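Week 9 Notes: Planning and Control for a Suturing Subtask
Medical Robotics Software, lecture section
Berenice Tlapale

Last week we finished hand-eye calibration and most of you got the checkerboard script working. If your residual is still ugly, come to the lab session before you start this part, since everything below sits on top of that transform.

Today is my favorite lecture of the term. We take one stitch, a thing a surgical resident does with barely a thought, and pull it apart until it becomes a state machine with a motion planner inside it. Almost every idea from September comes back: frames, constraints, estimation, what to do when the estimate is wrong.

1. Splitting the task

We use five states: GRASP, APPROACH, DRIVE, EXTRACT, HANDOFF. Each one has an entry check, a controller and an exit check. Please write the checks first! Students love writing controllers and then discover that their code has no idea whether the needle is still in the jaws.

The states live in Kikberg, our task executive, and the motion commands go out through Brelex. You don't need to touch Brelex internals for this assignment. Read the message definitions and leave the rest alone.

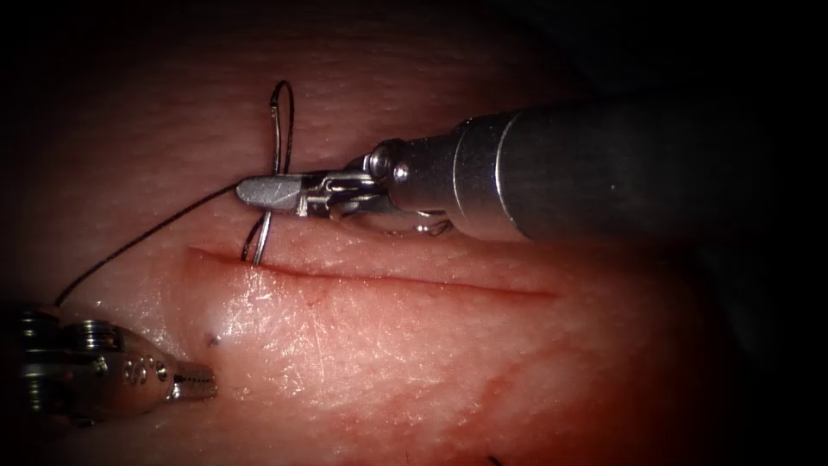 5 min read

Look at where the right arm holds the needle: near the middle of the arc, with the jaws closed. One part of the curve stands up above the jaws and the other goes down to the tissue at the upper edge of the cut, near its left end. For the planner, the grasp point is a parameter, and a very influential one. Hold closer to the tip and you lose usable arc. Hold closer to the thread end and any error in jaw angle grows by the time it reaches the tip.

2. The needle as a frame

Treat the needle as a rigid circular arc with its origin at the center of the circle. An ideal drive is then a pure rotation about the axis through that center, normal to the needle plane. Write T_base_needle = T_base_jaw * T_jaw_needle. The first factor comes from kinematics. The second has to be estimated, and it changes whenever the needle slips.

Our default plan sweeps 155 degrees, sampled at 65 waypoints. Check joint limits at every waypoint before you send the first one. The wrist runs out of range sooner than you expect, and it's no fun to find that out halfway through a drive.

3. Perception

Three things to segment: needle, thread, wound edge. The needle is thin and shiny, so intensity thresholds break on glare. Fit an ellipse to the projected arc with RANSAC and feed the result to the filter as a measurement with an honest covariance.

Thread is harder, and more fun - it's a deformable curve, one dark line a few pixels wide. We trace it with Radar (the lab's curve tracker, nothing to do with radio waves) and fit a spline. The course set has 474 labeled stereo pairs. Split by sequence, never by image, or your test score will flatter you.

4. Two arms, one thread

The second arm is a moving obstacle and also a partner. In the picture its grasper points toward the left end of the incision, with the thread running down in its direction. Your collision model needs both instruments plus the thread as a soft cost. A hard constraint on thread usually leaves the planner with no solution at all.

5. For next time

Read the Cárdenas handout, sections on slip detection and replanning. Then implement the DRIVE exit check and run it on the 14 logged trials in the course folder. Hand in a plot of estimated needle angle against commanded angle for each trial, plus a paragraph on the worst one. I really do read those paragraphs - the bad trials are where the good questions come from.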